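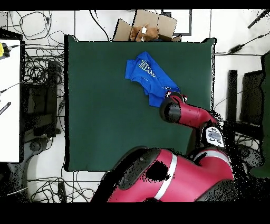 Friday, December. Notebook entry by Katherine Condori
Last updated: Friday, 16:40

Blue T-shirt day, and I have to say it's my favourite garment in the whole Birnham pile. Bright blue, soft knit, light blue lettering across it, and it holds a crumple beautifully. Drop it on the green mat and you get a different little mountain every time! The grey one we used before just went flat and sulked.

What I wanted from today was a better feel for the first move, before any folding. When a shirt is in a heap, where do you take hold? My habit is to grab the highest point and lift. Bartosz goes for any edge he can find and drags it outwards, keeping the rest on the mat. We spent 20 minutes swapping methods and his is much nicer on this fabric. Lifting by the peak lets the sleeves wrap round the body and then you're untangling in mid-air, whereas a slow pull along the mat opens the heap up from one side and you start to recognise bits of it (hem, neck, the dark mouth of a sleeve).

The lettering is a real help too. Even when only a few letters show, and upside down at that, you know which side is the front and which way the neck must be. I've started looking for print before I look for seams. Worth trying with the striped Valcárcel tops, though stripes only tell you the direction, so maybe half as useful.

The mat: still very happy with it. Dark green under bright blue means the outline of the shirt is easy to read from any side of the room. The white floor was hopeless for the pale things. It also has enough drag that a corner stays where you put it, which the shiny one from Geltotar never did.

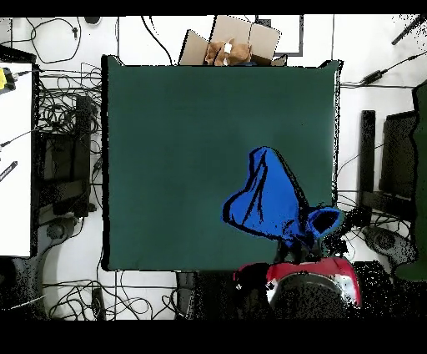

Comumell Textile Handling Group – shared notebook

Shapes worth remembering from this afternoon, for whoever draws up the heap chart:

Peak with a lobe. One rounded lump out to the side, a smaller flap at the other end. I'd guess a sleeve at a glance and I'd be wrong about a third of the time, so feel along it first.

Long diagonal bunch. Easiest of the lot. Take the lower corner and walk it outwards.

Low heap with one pointed flap. Lovely, because the point is already out on its own. Flatten that first, then work back towards the middle.

Villads wants every heap logged under 808 so that the blue shirt keeps a single number whatever we do to it. Fine by me. The binder will take up to 4,000 lines and we're nowhere near.

The box with the brown plush in it is still at the top end of the mat. Please leave it there. I use it as "north" when I write down which way a sleeve is lying, and my notes go to pieces if it moves.

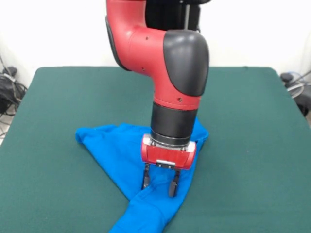 Should the shirt be smoothed out between goes?
Only if you're starting a new heap shape. Otherwise carry on from wherever the last pull left it and write down which corner you took.

Next: Nilton is bringing a thick jumper, can't wait to see how that bunches. Also need to ask Bonifacio for his sleeve sketches back.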